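## Catalog changes to the Lund Collection of Executive Papers

The second phase of record cleanup for the Lund Collection is finished. The collection holds printed editions, microfilm sets and finding aids on the American executive branch, with most of its strength in cabinet correspondence and veto messages. Work began in January and covered 870 bibliographic records, nearly all of them carried over from the old card file without review.

The main problem was duplicate entries. Earlier staff made a new record for each printing of a title, even where the text and page count were the same. A reader searching for a set of collected messages might get 13 results for one work and have no way to tell them apart. Printings are now grouped under one edition record, and the item list shows the year and binding of each copy held. Separate records remain only where the text was revised, a new introduction was added, or the volume numbering changed.

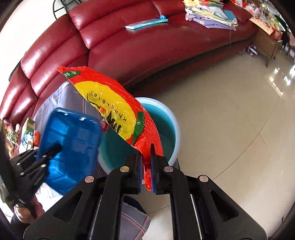
Corporate author headings were handled next. Departments that were renamed or merged now have linked headings, so a search under the later name also brings up material filed under the earlier one. The link does not work in reverse for the microfilm sets. Those use the Murkel numbering, which has no field for a related body, and readers should search both names until the film records are converted.

Call numbers have not changed for bound volumes. Pamphlets in boxes 1 through 8 have new numbers beginning with LP. The old numbers stay in the record as a note and can still be searched with the "other number" option. Request slips filled out with an old number will be accepted, but retrieval takes longer. 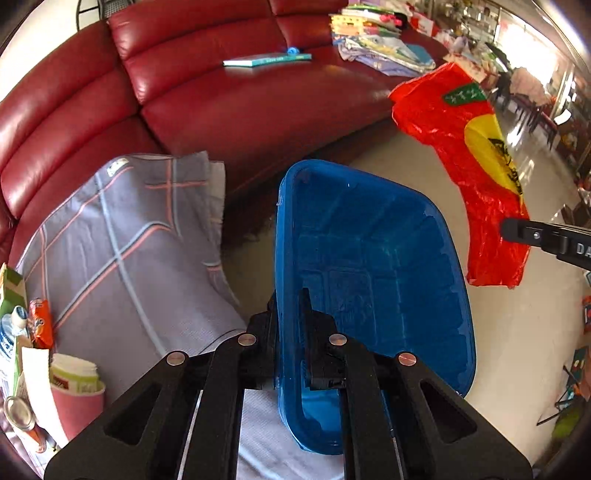

*Blue tray, held at the near edge.*

Two points on searching:

- Date limits now apply to the date of publication only. To limit by the date of the documents themselves, use the "coverage" box on the advanced screen. A reprint of an 1840s message will not appear under an 1840s publication date.
- Subject headings for vetoes are split into regular and pocket vetoes. The general heading is kept for works that treat both.

The Bolcombe reading room has a printed copy of the new heading list at the desk. The Coltis annex has the same list on its terminal, under Help. The annex terminal loads catalog updates overnight, so a correction made during the day will not show there until the next morning.

Phase three will cover the finding aids. There are 200 of these, and many describe folders that were moved when the annex opened. Until that work is done, treat box and folder numbers in the older finding aids as provisional - check the shelf list before sending a request from off site.

Errors in converted records should be reported with the record number, which is in the last line of the full display. Please do not send the call number alone, as several records may share one. The Saturday desk can take reports on paper but cannot edit records.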